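Cups, again. I promised to write down what I have learned about cups for our summer evening at Nirmont, so I do it in a few posts. It is not an exciting theme but maybe it saves somebody a bad purchase.

We have two kinds on the table at the moment, paper and see-through plastic. Paper I always put upside down until it is needed, then no dust falls in.
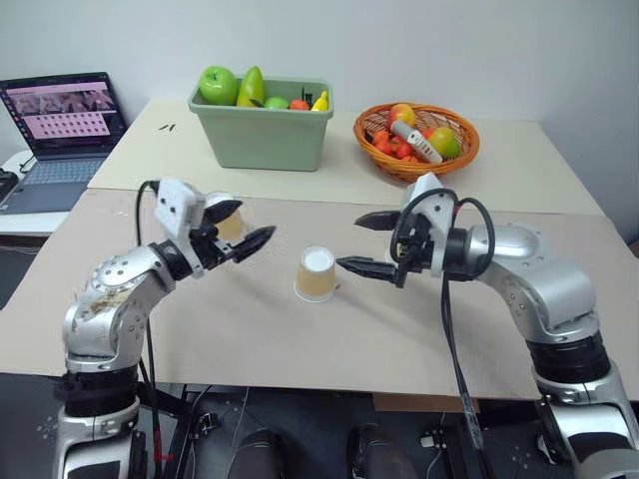

And the plastic:
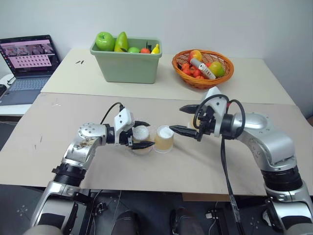
Baiba Kalniņš: Please don't forget the people who carry two drinks and a plate. A soft cup is a catastrophe for them, whatever it is made of. I would pay more for a stiff one.

Yes Baiba, the stiffness is my first point also. I hold a filled cup near the rim with two fingers and lift it. When the wall goes in and the drink comes up, I don't buy this cup any more. A filled one, please. Empty cups always feel strong enough.

Second point is the stack. Some cups sit so tightly in each other that you need both hands and in the end you have three of them on the floor. In May we had a whole sleeve from Rieger like this. I twisted, I pulled, I blew in from the side. Hauke Kettler finally opened them with a butter knife and half of them got a crack.

My trick now: I separate the cups the evening before and stack them again, with not more than 4 in one stack. It takes 30 minutes for our group and I listen to the radio.

Third, the rim. On paper cups the rim is rolled, and there is one place where the seam goes over it. If you drink exactly there, it drips on your shirt. So turn the seam away from your mouth. I was a grown man when I learned this.

For hot tea I take only paper. For cold things with foam or cream on top I prefer the see-through ones, because guests like to see what they get and they ask me fewer questions at the table.

Somebody wrote to me if we should not simply use glasses. At home, of course. But the garden at Nirmont has stone steps and last time we swept up pieces until it was dark. Reusable hard cups would be my wish, I am still comparing prices. The ones from Fellia are nice, but they come only in large boxes and we have one small cupboard.

About the table: put something over it which may get rings. And leave a hand's width between the cups when you pour. If they stand side by side and touching, you take one and the other one goes over. I know this and I still do it wrong every year.

Also write names on them. A pencil works on paper cups if you press softly. On plastic you need a proper marker and it must dry first, otherwise it is on your fingers and then on the cake.

Still open: where do I get lids that fit? I have 2 bags of lids from Nindora and they are all a little too wide. If your paper cups have a narrow rim and you have found good lids, please write me the size that is printed on the bag. I go shopping on Saturday morning.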